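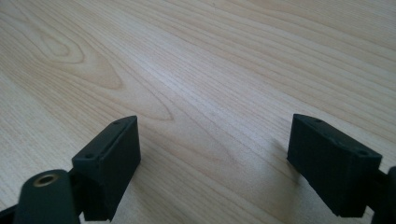 Caring for Oiled Wood Tables in Shared Rooms

Guidance for building users, Feddale Study Center
Last revised 3rd August

The tables in the reading rooms and the ground floor meeting rooms are finished with oil. Oil leaves the grain open to the touch and can be repaired in small areas, but it gives less protection against water and heat than varnish does. Departments are responsible for the tables in their own rooms and should follow the procedure set out below.

Routine cleaning

Dust the surface with a dry cotton cloth, moving along the grain. For marks that remain, use a cloth dampened with lukewarm water and a few drops of mild dish soap, then wipe again with clean water and dry at once. Do not use glass cleaner, bleach, scouring pads or disposable disinfectant wipes. Silicone polish is not permitted on any table in the building.

Spills should be blotted, not rubbed. Coffee and ink should be reported to the facilities desk the same day.

When to re-oil

Place a few drops of water on the part of the table that receives the most use. If the water stands in beads, the finish is sound. If it soaks in and leaves a dark patch, the table is due. Tables in daily use are normally re-oiled once a year, in May, when the rooms are quiet. Book the room out with Bernardo Cordeiro at the facilities desk before starting.

Materials

Hard wax oil, clear matte (stores item 262)
Sanding block and 240 grit paper
Lint-free cloths
White nylon pad
Nitrile gloves
Metal bucket with lid, half filled with water

Procedure

1. Clear the table and clean it as described above. Allow it to dry overnight.

2. Sand lightly along the grain with the 240 grit paper. Where the grain curves near a knot, follow the curve with short strokes. Do not use a power sander. Paper finer than 600 grit closes the surface and must not be used.

3. Remove all dust with a vacuum brush, then with a barely damp cloth.

4. Stir the oil. Do not shake the can. Apply a thin coat with the nylon pad, working in sections no wider than the reach of one arm.

5. Wait 17 minutes and wipe off all oil that has not been absorbed. Any oil left standing will dry sticky.

6. Leave the windows open and the room closed to users until the following morning. Repeat steps 4 and 5 if the surface looks uneven.

7. Place used cloths in the water bucket and close the lid. Oily cloths can catch fire on their own if left folded or in a waste bin.

The table may be used lightly after one day. Keep it free of water and desk mats for a full week.

Small repairs

Shallow dents can often be raised with a damp cloth and a warm iron. Burns, open cracks and loose joints are referred to Lourenço Bettencourt in the workshop, extension 45.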